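Home | Kits | Paint | Storage | Forum

Sorting and cleaning loose bricks

Used bricks bought by the bag need washing before they go into a collection. Keep the water at 40 °C or below. ABS parts can warp in hotter water.

1. Pull out anything with a sticker, a motor or a metal axle. Wipe these by hand.
2. Soak the rest in a bucket with a teaspoon of dish soap. A batch of 800 small parts fits in a standard bucket.
3. Rinse 2 times in a colander and shake well.
4. Dry on a lined tray, away from direct sun. Baking parchment works for this and lifts off with the parts on it. Leave gaps between pieces.
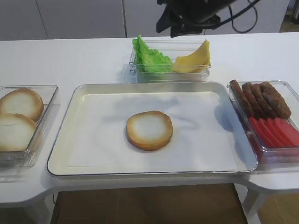 5. Sort by shape first, then by color. Shape is harder to pick out of a mixed pile.

Yellowed parts

Sort white and light gray parts under daylight. Lamp light hides yellowing. Store the affected ones separately and use them inside base walls.

Tips by Anca Bogdan

14 shares | 2 comments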